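Podito: what my first self-published romance taught me about blurbs

I'm Nasrin Asadi, and my project this semester was supposed to be a short study of how romance blurbs sell books. Then I went and wrote the romance too (sorry, Mr. Kairys!). It's called Podito, it's a paranormal love story set in a lighthouse town called Hakuvholm, and the hero is a sea spirit named Jaunzems who can't tell a lie. I know. I love him anyway.

The plan was simple. I wrote 2 blurbs for the same novella and put each one up on a free reading site for a month. Blurb A gave you everything: the curse, the drowned brother, the kiss on the stairs. Blurb B stopped right when Jaunzems knocks on the door. Same cover, same first chapter, same tags. My goal was 1000 views on the page across the whole thing, and we got there in May with a couple of days to spare.

Blurb B won, and I was kind of crushed, because I'd spent forever on Blurb A. Out of everyone who looked, 317 people clicked through to chapter one, and most of them came from the short version. Zane Ķēniņš read both for me and said the long one felt like a friend telling you the whole movie in the parking lot. Fair.

I also asked 5 readers to mark the exact word where they got hooked. Irfan Tambunan picked "knocked." Deividas Kivi picked "drowned," then admitted he hadn't read past it. I don't think that's enough people to prove anything, but it did change how I edit. I cut the heroine's job, her age and her ex from the first line and nothing fell apart.
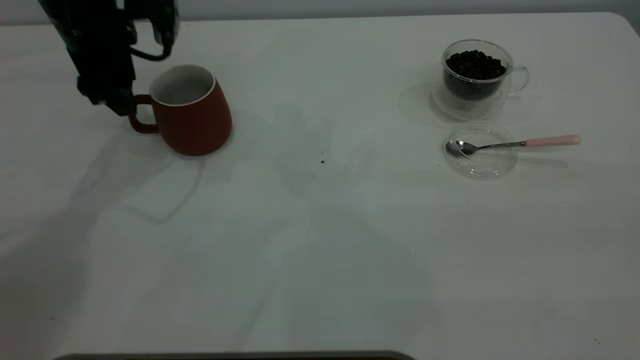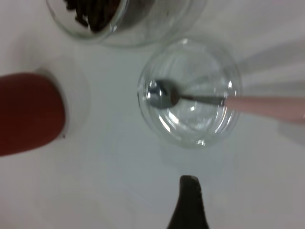
My biggest problem was the breakfast chapter, where Hodano (she's the heroine) finally gets Jaunzems to sit down and talk. In my first draft they just stared at each other for three pages. Mr. Kairys wrote "give them something to look at" in the margin, so I put coffee beans on the table, dark ones in a clear glass container like those, and let him ask what they were. Now he's curious and she's laughing, and the chapter moves! If I do a second round, I'd like to test a blurb that opens at that breakfast and leaves the curse out completely.

Turned in 08/10/2023

14 shares | 3 comments
© Nasrin Asadi | Contact | Back to top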